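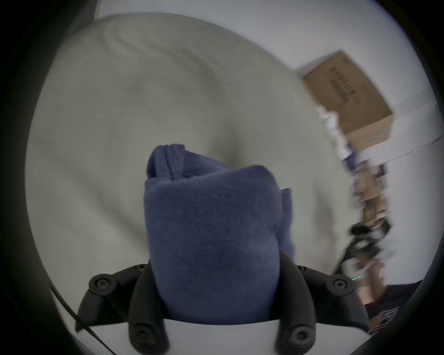

Home Posts Projects Reading About Contact

Filed under: Robots, Cloth, Things That Worked

2024-01-21

I've wanted to write this one up since November, and last night the final run came back clean enough that I'm allowed to. We got a cloth-picking policy to do better by training it on less data. Quite a lot less! And the thing that picked which data to keep is a tiny network that looks at one wrist picture and answers one question: how many layers of fabric are between the fingers?

If you've been reading for a while you know the Limell project already. The short version is that we record people picking up clothes with a hand-held gripper, with a wide camera on the gripper looking out past the fingers and a second camera up at head height, and then we train a policy on those recordings so that an arm can do the same job. The clothes are ordinary clothes. Fleece, T-shirts, towels, a pair of sweatpants that has been through so much it should get a co-author credit.

Zyanya Contreras and I had collected 2,000 clips by the end of summer. We were proud of that number and we trained on all of it, and the result was a policy that picked things up with great confidence and held on to all the wrong parts. You'd ask for the hem of a sweatshirt and it would come up with the hem, some sleeve and a fold of the sheet underneath. Then the fold step would start, and since the arm was holding three things it believed were one thing, you got a knot.

We did the usual stuff. Bigger image encoder, more noise on the actions, longer history. All of it helped a bit and none of it helped in the way I wanted. Then Quang Ninh sat down with us one afternoon and asked to watch the demos – the demos, mind you, with no policy anywhere in sight – at quarter speed. Within a few minutes he was pointing at the screen and saying "what's in your hand there?" and Zyanya, whose hand it was, couldn't say.

That was the whole problem. When I grab a fleece I don't much care if I have one layer or four. I can feel it, and I fix it later with my other hand or with a little shake. The gripper records the grab and the lift, and the policy learns that a big wad counts as a good grasp.

So, layers. I started by going through wrist images from the moment right after the fingers close and writing down what I thought was held: one layer, two layers, or a bundle. I expected this to be miserable and it was oddly pleasant. Thick fabric gives itself away. When the fingers press in from both sides, a bundle bulges out in a rounded column, and at the top you often get a doubled-over edge with the seam running along it. Fleece is the easiest of all, with that fuzzy texture catching the light. Thin cotton is much harder. Two layers of an old T-shirt look an awful lot like one layer of a newer one, and I changed my mind on some of those more than once.

There's a second thing that makes the wrist view so nice for this. The fingers and whatever they hold stay put relative to the camera, so they stay fairly sharp even while the arm is swinging. Shelves, boxes, stands, people's arms, everything behind them can smear sideways and the part you care about is still readable. I had been treating motion blur as a nuisance and throwing out blurry pictures automatically! My old filter scored sharpness over the whole picture, so it was tossing perfectly good views of the cloth because a bookshelf went by. I swapped it for a crop around the fingers and got a pile of usable data back in an evening.

I labeled 900 of these crops by hand. Zyanya labeled the same 900 without looking at mine, and where we disagreed we talked it over, and where we still disagreed we dropped the picture. The network is small and boring. It trains over lunch on a desktop machine. We call it Tlapale in the code, Zyanya's choice, and I've stopped misspelling it.

Next came the part I was nervous about. We ran Tlapale over every clip, took its answer right after the close and again at the end of the lift, and kept a clip only if both answers agreed and matched what the task had asked for. If the task says "lift the hem" we want one or two layers, depending on the garment, the whole way up. If the task says "gather it and move it" then a bundle is exactly right, and those clips stay. I'd guessed we would lose a third. We ended up with 600 clips out of the full set. 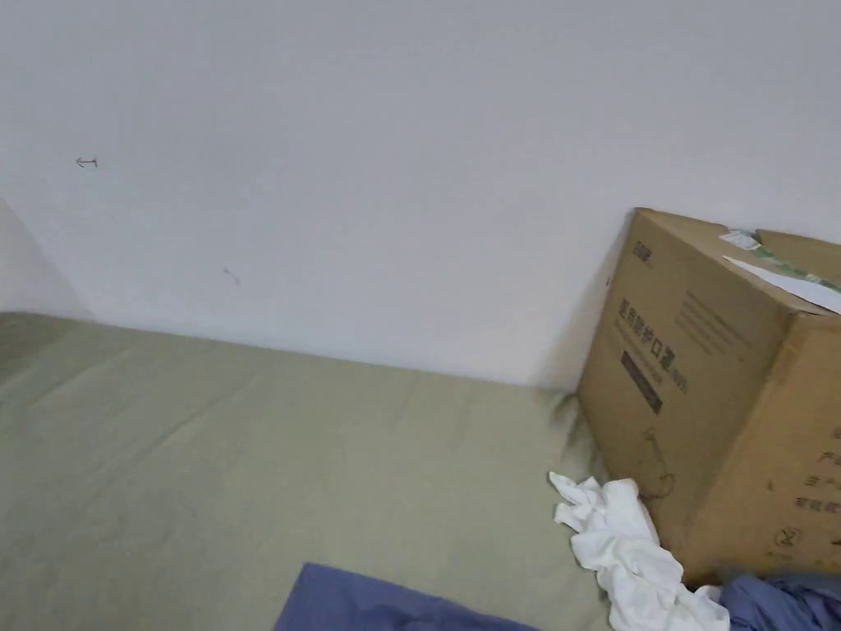 The room matters more than I thought, too. We do most of our recording over a pale green sheet against a plain white wall, and I'd worried for months that the policy would latch on to that color and fall over anywhere else. I put a cardboard box at the side of the bed area early on, for clutter, and we shove clothes up against it so that they don't always lie flat in the open. Cloth leaning on something hard folds differently. The fingers also have to come in from a different side, and those turned out to be some of the most useful clips in the filtered set, because people slow down and take a cleaner pinch when there's an obstacle next to the thing they're reaching for.

The head view is what the policy uses to decide where to go, and the wrist view takes over once it's close. We didn't touch that split. Same network, same training settings, same number of steps. The only change was which clips went in. To be fair to the full set I also trained a policy on a random draw of the same size as the filtered one, so that we weren't comparing a big pile to a small pile and calling it a discovery.

For testing we did 16 attempts per garment, with the garment dropped from the same height each time and left however it landed. We count an attempt as good if the arm comes up with the right number of layers and still has them at the end of the lift. I scored from video, and Zyanya scored from the same video with the policy names hidden.

The filtered policy won on every garment but one. On the fleece it was a huge jump, the kind where you stop filling in the sheet and go get somebody from down the hall. On towels it was smaller but steady. The random draw did worse than the full set, which is what you'd hope for, as it means the gain really does come from the choosing. The one loss was the thin T-shirts, where the filtered policy came out slightly behind the full set. I'm pretty sure that's Tlapale being wrong about thin cotton and throwing away good clips, given how much trouble I had labeling them myself.

My favorite moment in all the test video is a miss. The arm reaches for a hem, closes, comes up a little, and then opens and tries again lower down. We never wrote a retry. A good number of the kept clips have a person doing exactly that, a small pinch and a second small pinch, and in the full set it must have been drowned out by all the big happy grabs. I watched it five times.

A few things I'd like to know and don't yet:

Whether a layer count is even the right question. Quang thinks we should ask "is there an edge in the grasp?" and skip counting. He may be right, and it would certainly make the T-shirts less painful.

Whether you could run the check live, on the arm, and have it let go when the answer looks wrong. The network is fast enough. I tried it once, late, and it opened the gripper over and over like a nervous clam, so there's some tuning to do.

Whether any of it carries over to other people's data. Stalley, the group two floors up, records with fingers that are shorter and much stiffer than ours, and their bundles don't bulge the same way. They've offered us a batch to try. I said yes before they finished the sentence.

I'm also cleaning up the labeling tool, because two people have asked for it and the current version only runs if you start it from my home folder. It's called Ilness, after a typo I made in the first commit and was too stubborn to fix. I'll post it when the readme is done, and the label guide will go with it, including our long and slightly heated notes on what counts as a layer when there's a cuff involved.

Next up is thin cotton. I have a stack of T-shirts and a fresh spreadsheet, and Zyanya has agreed to label the first batch with me as long as I bring the snacks.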